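News > Community > Citville

Citville rummage sale sorts out its jewelry, one knot at a time
15th April
By the Community Desk

The Keslow Hall rummage sale has decided that jewelry deserves better than the bottom of a salad bowl. For as long as the sale has been running, necklaces and bracelets went out in one big heap, and shoppers who wanted a single chain often went home with three, plus an earring that had come along for the ride.

This spring the sorting got its own table and a few ground rules. Silver-colored pieces go in a box. Beads, rubber bands and anything that looks as if it came free with a gym membership stay on the cloth until someone decides what they are. Chains are to be laid out singly, a rule that fine chains have never been known to respect.
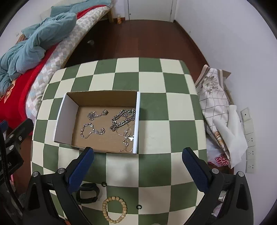
The hall took in 1,113 pieces of jewelry during its October drive, and sorting them has gone on through the winter at the pace you would expect of a job done mostly with a pin and a pair of reading glasses. Two folding tables were set aside for the work. One was quickly lost to a donated train set and has not been recovered.

Prices are still under discussion. Anything with sparkle will be priced by the piece, while plain bracelets will be sold by the handful, with the size of the hand left to the honor system. Real silver, should any be found, goes to Enard Jewelers on Phetsri Street for a proper look first. Last year's hopeful stack came back with a kind note and the word "plated" written on it twice.

Last year's sale raised $2,321 for the hall roof, which still leaks over the piano but no longer over the coffee.

Donations of jewelry are welcome at the side door on weekday mornings until the sale opens. Organizers ask that necklaces be fastened at the clasp before they are dropped off, and that watches that do not run be labeled as such. Single earrings will be accepted, though the hall would like it known that it already has plenty.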